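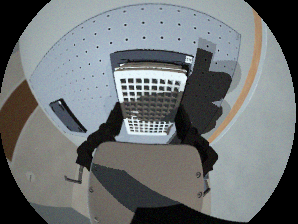

From: Océane Sawatzky
To: Stornell gift basket list
Subject: Re: Easter hampers, shipping to the island

Hello all,

Engelbert Ruchti wrote on 19th February:
> Has anyone had a hamper sent through Sunlow lately? My sister
> would like the maple one for Easter, but I see they've
> changed the lid and I'm worried about the jam.

Engelbert, so nice to see your name pop up again! I ordered two of the maple ones before Christmas, one for Mum and one for the neighbours who feed our cats, and both got there with the jam in one piece – the shortbread was a bit crumbly, but it went down very well with a cup of tea all the same. Shipping was $20, and they knock off 10 per cent if you order before April.

If your sister has a sweet tooth, I'd also look at the Biswas tin. It's nearly $100, so a splurge, but the cardamom fudge is my favourite thing in the whole catalogue – do ask for extra! Order number 1795, if they still use the old numbers.

Give her my love, and tell her I still owe her a pie plate.

Océane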